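Dretden Hall Kitchen Group
Minutes of the meeting held on 30 January 2022 in the small room

Present: eight members. Apologies were received from two.

1. Minutes of the last meeting
Agreed as a true record, with one correction. The tea urn was descaled before the Christmas lunch and not after it.

2. Matters arising
The drawer by the sink has been mended. The key to the tall cupboard is still missing and a new lock will be fitted. The letter to Greltum about the late delivery of tea towels has had no reply. The secretary will write again.

3. Money
The balance stands at £1,865. The Plenness lunch club has paid its share for the autumn. The gas bill is not yet in and is expected to be higher than last year's.

4. Crockery
The cupboards were emptied and checked earlier in the month. Nearly 40 of the old white plates are chipped and should not be used for food. Members felt that mending or matching them was not worth the effort, as the pattern is no longer sold.

Two pieces were put forward as a replacement: a blue bowl with ridges round the outside, and a pale green plate with a low rim. The bowl was liked for soup and puddings. One member thought the ridges would be slow to wash by hand. Others said a brush would deal with that. The plate was thought wide enough for a main meal, and the turned-up rim would help with gravy. There was some talk of having everything in one colour — blue was preferred by those who spoke — but most were content to have the two together.

Meireles has quoted for 30 of each, with delivery included. It was agreed to order at that price, provided the plates fit the existing racks. This is to be tried before the order goes in. The chipped plates will be offered to the garden group for standing pots on.

5. Shelves
The lower shelf sags in the middle and should carry nothing heavy for now. Bowls will go on the middle shelf and plates in the racks beside the hatch. Labels to be redone once the new crockery is in. The 3 large serving dishes stay where they are.

6. Washing up
The rota has gaps from the middle of February. A sheet will be pinned inside the kitchen door. Users of the hall are again asked to dry pans before putting them away.

7. Any other business
The clock in the kitchen is slow — a new battery has been bought.

8. Next meeting
To be held in April, in the small room, date to be confirmed. Crockery and the lock will be on the agenda.
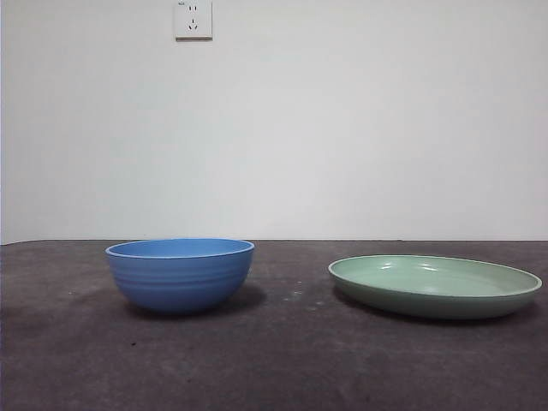
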